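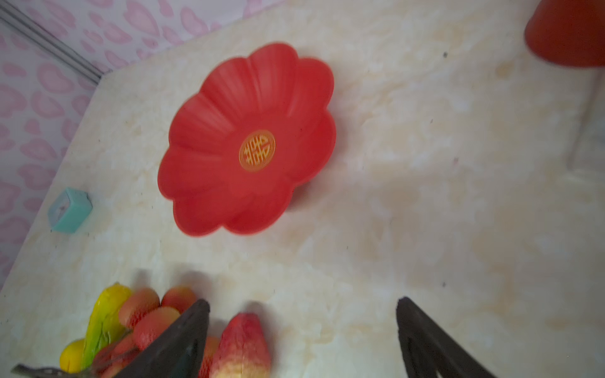

Sourdough Swap is back for August

What a turnout we had last month! The hall at Clultville was warm, loud and smelling of toast by half past nine, and the table by the door had so many jars on it that people started lining them up on the windowsill. If you took one home, I hope it's bubbling away nicely. If you took one home and forgot it behind the pickles, don't panic, because there's a section for you further down.

The next swap is on a Monday evening this time, from 6:30, same hall, side entrance. A few of you work weekends and have been asking for an evening since autumn, so we're giving it a go. Bring a clean jar with a lid, a bit of your own starter if you keep one, and something to eat with butter. Gold coin at the door covers the hall and the tea.

Rye is the theme

Cor Kramer is going to take us through rye, and I can't tell you how pleased I am. Cor grew up on the dense, dark kind that you slice as thin as a coaster, and he's been bringing it along in a tea towel for ages while the rest of us hovered. Now we finally get the method. It's a no-knead loaf, mixed in a bowl with a wet spoon, scraped into a tin and left alone. No shaping, no fancy basket, no blade. If you've been put off bread by all that stretching and folding, rye might be the one for you.

A few things to know before the night if you'd like to bake along at home:

The dough looks wrong. It's closer to mortar than dough, and it sticks to everything you own. Wet your hands and your spoon and keep a bowl of water beside you.

Use a tin with straight sides, and grease it properly, corners and all.

It wants a long bake at a moderate heat, and then it wants a day wrapped in a cloth before you cut it. Yes, a whole day. I cut mine after an hour the first time and the knife came out looking like I'd been grouting the bathroom.

Wholemeal rye from the bulk bins at Clamcombe is fine. Cor likes a coarse grind, but he says the ordinary stuff makes a good loaf too, and it's what he used for years.

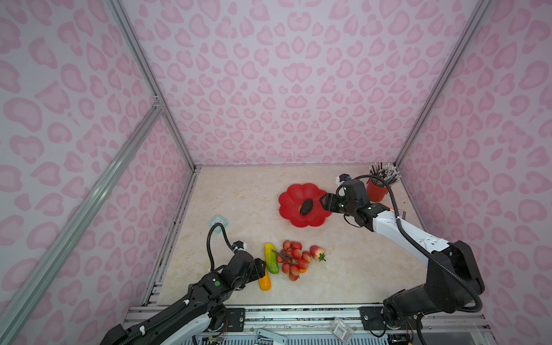 Ruby-Lee Lockyer has offered to bring her seeded version so we can taste the two side by side. Hers has sunflower and linseed soaked overnight in cold tea (I know, but wait until you've tried it), and it keeps so well that she posts slices to her daughter. She's also bringing a jar of beetroot relish, and if last time is any guide you'll want to get in early.

Reviving a sad jar

Right, the pickle-shelf people. A starter that's been in the fridge for a couple of months usually has a layer of grey liquid on top and smells like nail polish. That's hunger. Pour the liquid off, scoop away the top layer, and take a teaspoon of the paler stuff from underneath. Put it in a fresh jar with 50 grams of flour and 50 grams of water, give it a stir and leave it on the bench.

Do the same again the next day, keeping only a spoonful each time. You might see nothing at all for two days and then find it up against the lid on the third – mine did exactly that in the cold snap and made a mess of the microwave top. If you see pink or orange streaks, or any fuzz, bin the lot and come and get some more from us. There's always plenty.

Imtiaz Uddin swears by a bit of rye flour in the first couple of feeds, even if you're keeping a white starter, and I've come around to his way of thinking. It perks up much faster. He keeps a dried backup as well: spread thin on baking paper, left until it snaps, then crumbled into an envelope in the pantry. His has been through a house move and came back to life in four days.

The oven question

Several of you have written in asking about small ovens, mostly renters with the benchtop kind. Good news, they make lovely bread. The trouble is the top element, which sits very close and will scorch the crust before the middle is cooked. Use the lowest shelf, keep a sheet of foil over the loaf for the first half, and bake a smaller loaf than the recipe says. Guido Marino bakes everything he eats in one of these and his focaccia was gone before I'd got my coat off.

If you'd like to check how hot yours runs, we now own an oven thermometer, and it can be borrowed for a fortnight at a time. Write your name in the exercise book next to the urn. Please bring it back, as it was $9 and I chose it with great care!

Flour order

We're putting in another group order for bakers flour and wholemeal. It comes in big sacks, which we split on the night, so bring a tub or a pillowcase and a friend with strong arms. Your share needs to be paid for when you put your name down. Spelt is off the list this time as the mill has run out until the new season.

Maarten Dewulf is doing the pick-up in his van and has asked that everybody who ordered comes to collect on the night. Last time he drove home with four bags that weren't his and had to step over them for a week. If you can't make it, have someone pick yours up for you.

Odds and ends

The proving basket left behind last month is still in the cupboard under the stage. It has a blue ribbon on the handle.

Lots of you asked for the cheese and chive scone recipe. It's going in the next newsletter, once I've persuaded its owner to write down amounts instead of "enough".

We're after a second toaster. Wide slots if possible, since none of us cuts straight.

Crumpets are looking likely for the swap after this one. They use up heaps of spare starter and they're done in a frying pan, so there's no oven needed. If you have egg rings sitting in a drawer, please dig them out and put your initials on them with a bit of tape.

And do bring the kids along! There'll be a tray of dough for them to roll and twist, and whatever they make goes in the hall oven and home in a paper bag. Last time we had two snails, a very long snake and something with eleven legs, and all of them got eaten on the way to the car park.

Doors at 6:30, Cor starts at seven, kettle on throughout.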